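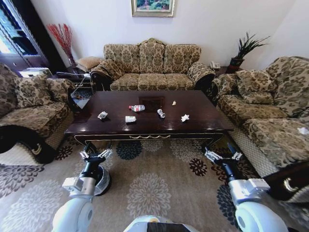 # Nerkard two-arm tidying unit

The Nerkard clears light rubbish from tables and seats in furnished rooms. It is made for serviced flats, guest houses, care home lounges and hotel sitting areas, where the furniture stays put and the mess changes every day. One attendant can start it in a lounge, go and strip the beds next door, and come back to a cleared table.

It has two arms, each with a parallel gripper. It picks up paper, tissues, paper cups, crushed bottles and similar items one at a time, and drops them in a bin bag hung on the unit.

## What it does on a shift

Most sites run the unit in the gap between check-out and check-in. The attendant wheels it to the table, picks the room from the list on the handset and presses start. It works through the tabletop first. Seats come second, if they have been switched on for that room.

Crumpled paper and plastic bottles are its easiest work. Flat scraps take longer, as the fingers have to slide the piece to an edge before they can close on it. A cup that has tipped over is picked up, but any liquid under it is left for the attendant to wipe.

It will not touch:

- glasses, crockery or cutlery
- telephones, remote controls, keys or anything with a cable
- closed boxes and folded items
- plants, vases and ornaments
- anything on a list you set for the room

Items it leaves are shown on the handset when it stops, so that someone can decide whether they are rubbish or a guest's property. Please keep to this. Lost property claims are far easier to settle when a person has made the choice.

## What changes for staff

The unit does not replace a room attendant. It doesn't dust, polish, vacuum, plump cushions or make beds. What goes is the bending over low tables, and the picking up of used tissues by hand.

Skinville, which lets furnished flats by the week, has had two units since January. Deepika Gounder runs housekeeping there and wrote to us after the first month:

"We kept the same team and the same hours. The lounge used to be the job everyone left till last. Now it gets started first and they do the bedroom while it runs. Two of my ladies with bad backs asked to be put on the flats that have it. The complaint I do get is that it is slow, and it is. If you stand and watch, you will want to do it yourself."

We advise sites to agree three things with staff before delivery: who starts the unit, who empties the bag, and who is called when it stops. At Skinville these were added to the shift sheet. Pavithra Varghese, our site trainer, spends the first two shifts with your team and works the rooms alongside them.

## Details

| | |
|---|---|
| Arms | Two, with parallel grippers |
| Gripper opening | 80 mm |
| Rooms stored | 18 |
| Running time per charge | Almost 14 hours |
| Bin bag | Standard pedal bin size |
| Part number | 1211 |

Thick rugs are fine once the unit is parked, but it should be pushed on to them by hand. Allow clear floor on the side of the table you work from.

## Care

Wipe the gripper fingers with a damp cloth at the end of each shift. Change the finger pads when they look shiny or start to drop paper. Pads come in pairs and clip on without tools.

## Buying and hire

Units are sold and hired through Devadiga, and serviced from the Doltbridge workshop. Hire includes training, finger pads and one service visit. A spare charger and a second handset can be added to either. For a trial in your own rooms, ask for the short hire form and tell us which rooms you have in mind.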